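Questions I get about the plushies (and my answers)

I sell and swap soft toys from my spare room under the name Nellemine, and the same handful of questions land in my inbox every week. I've put them all on one page so you don't have to wait for me to finish my tea. Have a read before you write, but do write if yours isn't here!

Where do they all come from?

Mostly house clearances, school fairs and people who've run out of shelf. A few come from other collectors, when one of us has two of something and the other has none. I don't buy from factories and I can't order things in, so please don't ask me for "the same one in green". I'd love to, but no.

Are they new or used?

Both. If it's still in its wrapper I'll say so in the listing, and if it isn't, take it as pre-loved. I do check every seam and squeeze every tummy for lumps.

Do you wash them?

Yes, unless they're sealed. Cool wash in a pillowcase with the end tied up, a gentle spin and then flat on the airer, usually for a day and a half. Anything with a sound box or a bean filling gets wiped over by hand with a damp flannel instead, and I'll tell you if yours was one of those. I use unscented liquid, so they shouldn't smell of anything much. No smokers here, but there is a cat (shut out of the spare room, furious about it).

How do you sort them? Mine are taking over the house.

Oh, I feel this. I tip the whole lot out on a flowery cloth so I can see what I've got, and then I go by size first and colour second. Everybody wants to start with characters, and then you spend the afternoon arguing with yourself over whether a whale goes with the fish.
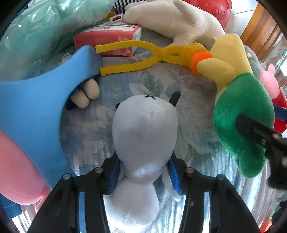

Small ones go in the shallow drawers, where they don't get lost underneath the big lads. Big ones stand on the Kasten shelves along the back wall, heaviest at the bottom. I keep a Pitus tub for the odds and ends that always turn up in the same pile, you know the sort of thing, snowball makers and little boxes and plastic bits from goodness knows where. Once the tub's full I go through it, and not before.

Should I leave the plastic wrapping on?

For a few weeks, fine. For years, I wouldn't. I've had pale ones come out of old bags feeling slightly tacky, and it took two washes to put right. If you want the dust kept off, a cotton bag does nicely.

How many have you got?

At the last stocktake it was 2344, and that was in July, so goodness knows now. Roughly 100 of those are my own and not for sale, however nicely you ask.

How long does posting take?

I post twice a week from the counter in Mendia. Give it 12 days before you start worrying, a bit longer if you're overseas. Large ones get squashed down to fit the parcel and look very sorry for themselves when they arrive. Ten minutes in a tumble dryer on low with a clean tennis ball perks them up no end!

Can I send one back?

You've got 28 days, as long as it hasn't been chewed. You pay the postage back unless I've sent the wrong one, in which case I do.

Will you buy mine?

Quite possibly. Send me a photo of them all laid out together and tell me about any rips or missing eyes. I'm always after sea creatures and anything with stubby feet, and I've got more than enough teddies.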